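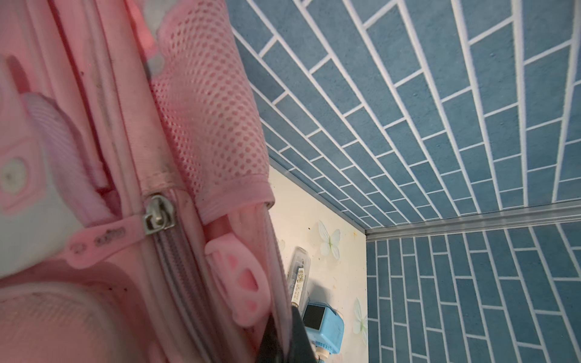

Slide 4: Pink backpack, with mesh side pocket and paw.

Start on the zipper. Let them look at it. Silver pull, scuffed, rubber tag in pink like most of the rest. The tag has raised lettering on it that you can barely read, so somebody paid for a logo and then hid it.

Then the paw. Get the laugh, move on.

Main point – the pull is the part a child touches most, and in our Multmont returns it was the part we spent the least time on. Out of 187 bags sent back in July, 97 came in for zippers. Straps: 3. We had held four meetings on straps.

Point out the dust along the stitching and the small dark marks on the padded compartment. Pink for a six-year-old is a brave choice. I was in the room when we made it for the Multmont line and I said nothing.

Mesh pocket: ask who has a water bottle that fits theirs. Wait. Few hands, usually.

If time is short, skip the snap button (I have views, they take a while) and go straight to the Stisteck zipper samples. Pass them around. Ask for them back, twice.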